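Does a foreign-built hull rule out coastwise trade for good?

Sigita Paulauskas
My brother and I are looking at a used deck barge to move gravel between two U.S. ports on the same river. The seller, a small outfit called Almont, says the hull was built overseas but has been under the U.S. flag for 6 years. He says that makes it fine for domestic cargo. Is he right? We would own it 90 percent between us and a cousin would hold the rest. All of us are citizens.

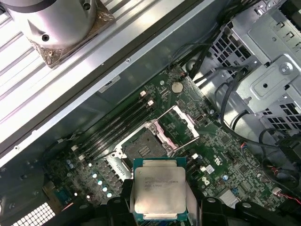
I should add that it had new deck plating put on in a U.S. yard, if that matters. The seller keeps bringing it up.

Mostafa Belhaj
He is wrong. Flag and build are separate things. A foreign-built vessel can be registered here and still not qualify to carry cargo between U.S. points. Your ownership sounds all right, but it doesn't fix the hull. New plating doesn't either. Rebuilding here is mostly an issue for boats that already qualify and could lose it by having big work done abroad.

Ask for the Certificate of Documentation and read the endorsements. If it says registry and there is no coastwise endorsement, you have your answer. Get the builder's certificate too. Talk to a maritime lawyer before you put down a deposit.

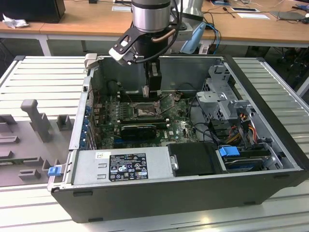

Open desktop computer on a slatted worktable, with a robot arm reaching into the case.

Kastriot Vidmar
We ran 2 barges for years and never had a problem. Just call the seller and tell him to put it in writing.

Sipho Shabalala
In writing from the seller won't help you if the cargo gets penalized. Do what Mostafa said.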